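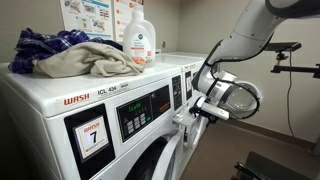

4.2 Loading and starting a washer

Each washer in the Clastville laundry room has its own number, and the payment terminal asks for it before a cycle can be selected. Read the number from the white card on the front of the machine, to the left of the control panel -- 7, for instance -- and enter it exactly. Clothes and the detergent bottle may be set on top of the washer during sorting.

1. Empty all pockets and close zippers.
2. Place items in the drum one at a time. Do not pack the drum tight.
3. Close the door until the latch clicks.
4. Add detergent. Use the amount given on the bottle for a front loader.
5. Enter the washer number at the terminal and pay.
6. Press the button for the cycle.

Note: Flannel and towels shed lint. Wash them separately from dark knits.

CAUTION: Remove everything from the top of the washer before step 6. Items can fall during the spin.

To report a fault, dial extension 477 and give the washer number.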